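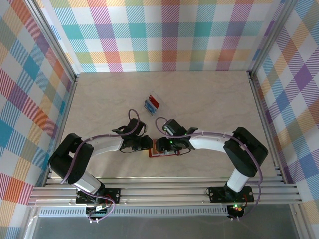 Small towns should stop giving up their paper bus timetables. Skidside took the last of its printed ones down in April, and the stops now have a square code on a pole and a web address in small type. The bus company, Wullel, says the online version is always up to date. I believe that. I still think it was a mistake.

A printed timetable shows you the whole day at once. You can see that the service thins out after 9 in the morning and that the last bus back from the market leaves before supper. The website shows the next two departures. To find out about the evening you have to pick a stop, pick a direction, change the time and wait for it to load. Most people my age, and I am past 60, can do this. We would just like not to do it in the rain.

The saving is small, too. A sheet of paper behind plastic lasts until the times change, and on our route they change twice a year.

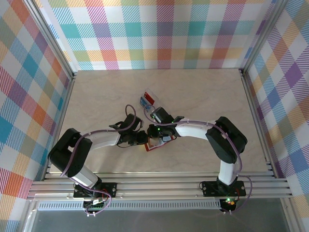
Bomik wrote in after my last piece to say that the paper sheets were often out of date, and that a wrong timetable is worse than none. Fair enough. I once waited 40 minutes at the Leitão Road stop for a bus that had been dropped the month before. But the cure for an old sheet is a new sheet – somebody drives the route with a key and a roll of prints, and the job is done by lunch.

Keep the codes and keep the website. Put the paper back beside them, in type large enough to read without glasses, starting with the stops outside the clinic and the library.

Recent columns
Who Decides Where the Benches Go?
10 Years of the Ring Road
The Case for a Later Library
Leave the Verges Alone Until Summer

Contact the editor | Copyright Skidside Letter | Back to top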